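Rudley Local Words Project
Progress report to the Amissah Fund, second half-year

Summary for those reading on the bus

The money is mostly where we said it would be, the dictionary is bigger than it was, and the letter S is still not finished. We expect to deliver the printed edition on the revised schedule. The original schedule is best remembered fondly.

Where we are up to

The word list now stands at 1508 entries, each with a meaning, a source and at least one sentence showing how people in the district use it. A further 254 are waiting for a second source. Our rule is that a word must be known to two households who do not share a surname, and it has cost us some beauties. It has also kept out a good many words that one family made up at the dinner table and has been defending ever since.

Words for mud remain the strongest category. Words for neighbours come next, and we have had legal advice on several of them.

Recordings

Your grant paid for the recording of older speakers, and this part of the work has gone well. People who told us on the phone that they had nothing to say went on to say it for two hours. Sound quality is good apart from the sessions held near a kettle. We had budgeted for short visits and one round of tea, and both estimates were wrong in the same direction.

Transcribing is slower than recording, as we warned in the application and then forgot when drawing up the timetable. A transcript has to be typed, checked against the sound and sent back to the speaker, who usually wants to take out the best bit.

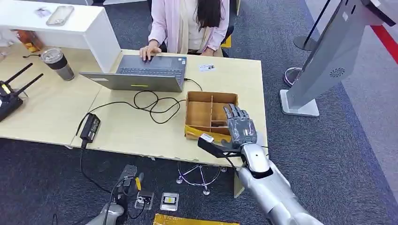

We have now agreed that speakers may withdraw a story but not a word. So far this has been accepted with fairly good humour, and one speaker has offered us extra words in exchange for losing an anecdote about a ferret.

Spelling

The spelling question took up most of the winter. Very few of these words had ever been written down, and everyone who has written one down is certain of it. We have settled on one main spelling per entry, with the others listed after it in smaller type. Letters on the subject are still arriving. We file them under their own spelling of the word, which seemed only fair.

Budget

Spending is within the approved total. Travel is under, because the Skorkow road was closed and we did those interviews by phone. Postage is over, for reasons given under Spelling. We would like your permission to move the difference from one line to the other, and have attached the form. We also filled in the form that asks for the form.

Printing

Temia has quoted for a first run of 200 copies, sewn, with a plain cover. A glued binding would be cheaper, but this is a book that people will throw open to win an argument, and we would like it to survive a few.

Next steps

Finish S. Clear the entries that need a second source, or let them go. Send proofs to Temia by December, and book the hall at Rudley for the launch, preferably the big room with the working heater.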